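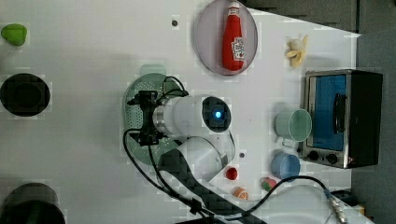

Figure 3. The kitchen table task, seen from overhead, with the gripper over the dish rack.

4.2 Can it clear a table yet?

Short answer: kind of! I went into this part of the study fairly optimistic, and I came out of it with a lot more respect for anyone who has ever bused tables for a living. The work in Figure 3 is the sort of thing a bored ten-year-old does while talking about something else. You have a plate with a ketchup bottle lying on it, a couple of cups on their sides, some play food, a toaster oven, and a rack for dishes. Put the dishes where dishes go, put the food where food goes, and don't knock the oven over.

We logged 1335 attempts on the Brendska task list between the start of July and the end of the same month (yes, including a few late Friday evenings). I'm going to talk about them the way we talked about them in the lab, meaning by chore, and leave the success tables for Section 5. What I care about here is where the trouble sits, and most of it sits in the first second or so of contact.

Take cups. A cup lying on its side has a perfectly good rim to grab, but the rim is vertical, and the open end might face the arm or face away from it. Our policy learned the first case quickly and stayed bad at the second. The Forsberg planner, our baseline, did the opposite – it would happily go around to the far side, only so slowly that we capped each attempt at 117 seconds and lost plenty of them to the clock. I still don't know which one I'd want in my own kitchen.

Bowls were nicer to us.

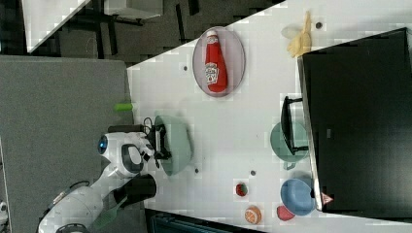

Jadel Group for Everyday Manipulation, Weltden Institute

A bowl sitting upright gives you rim all the way around, so a pinch grasp like the one on the green bowl can come in from pretty much any direction the arm likes. What it doesn't give you is much forgiveness in height. Too high and the fingers close on air, too low and they push on the table, and the arm stops itself. We ended up adding a 2 mm lift before closing, which is a hack, and I'm happy to call it one. It cleared up most of the stops, and we kept it for every run reported in this paper.

Plates with something on them are another story. A person sees the ketchup bottle on the plate and takes the bottle off first without giving it a thought. The policy has to pick an order, and in 47 attempts it went for the plate while the bottle was still on board. I had assumed this was a vision problem. We relabeled the training clips, retrained, and got the same behavior back, so now I think it's about order: the clips we collected early on nearly always started with the plate, and the policy picked up our habit. (My fault, I planned those sessions.)

Clutter matters too, though less than I expected. With the cups close to the oven, the planner got timid and asked for more clearance than the table had to offer. The learned policy wasn't timid at all, and I spent a fair amount of time with my hand near the stop button. 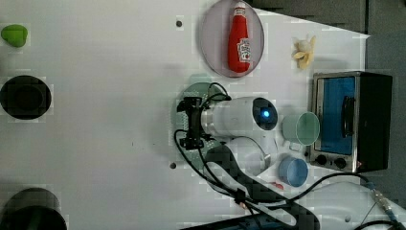

4.3 What we changed for the second round

For round two we shuffled the starting order of the clips and added more cups facing away from the arm. The table, the arm, and the time limit stayed the same, so the two rounds can be compared directly in Section 5.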